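4.2 Branch lending and the timing of small commercial loans

The second part of the study looks at how long a small commercial loan takes to move from application to decision when the branch manager has authority to approve it, compared with when the file goes to a regional office. We used loan files from two lenders, Hendricks and Orar. Both changed their approval rules during the period covered, in different directions. Hendricks raised the limit under which a branch could decide alone. Orar lowered it and sent most files to a central desk.

The sample has 811 completed applications from owner-run businesses, mostly retail shops, repair services and small wholesalers. We dropped 14 files where the date of the first complete application could not be established, and those are not part of the 811. Refinancing of an existing loan with the same lender was left out from the start, as such files follow a shorter path and would have made both lenders look faster than they are.

Timing was measured in business days from the date the file was marked complete. This matters for the comparison. Orar staff often mark a file complete only after the tax returns have been checked, while Hendricks marks it on receipt. Lepik, in an earlier paper on the same market, measured from first contact and found longer times at both lenders. Her ranking of the lenders is the same as ours.

At Hendricks, the time to decision fell after the change for loans under the new limit and stayed flat for loans above it. The drop was largest in branches where the manager had worked as a lender before taking over the branch. At Orar, time to decision rose in the first months and then came back part of the way. We can't say from the files alone whether the central desk became quicker or whether branches began sending cleaner applications. Interviews with loan officers support both readings — several described new checklists, and others said the desk had taken on more staff.

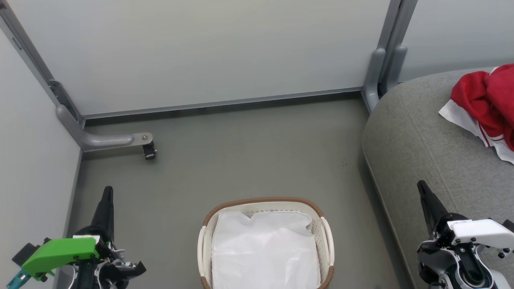

Figure 3. Gray wall panels and frame posts, with a white plastic basket at the bottom center.

Approval rates moved much less than timing. In the 177 files that came within a narrow band on either side of the old Hendricks limit, the share approved was nearly the same before and after the change. We take this as a sign that managers applied the same standards as the regional office had, at least for loans of this size. The band is narrow and the result should not be carried over to larger loans.

One group of borrowers needs separate mention. Firms that already held a business checking account at the lender were decided faster under every rule we looked at. When these are removed, the gap between the two lenders shrinks but does not close. Section 4.3 takes up the question of whether faster decisions led to more late payments in the first year.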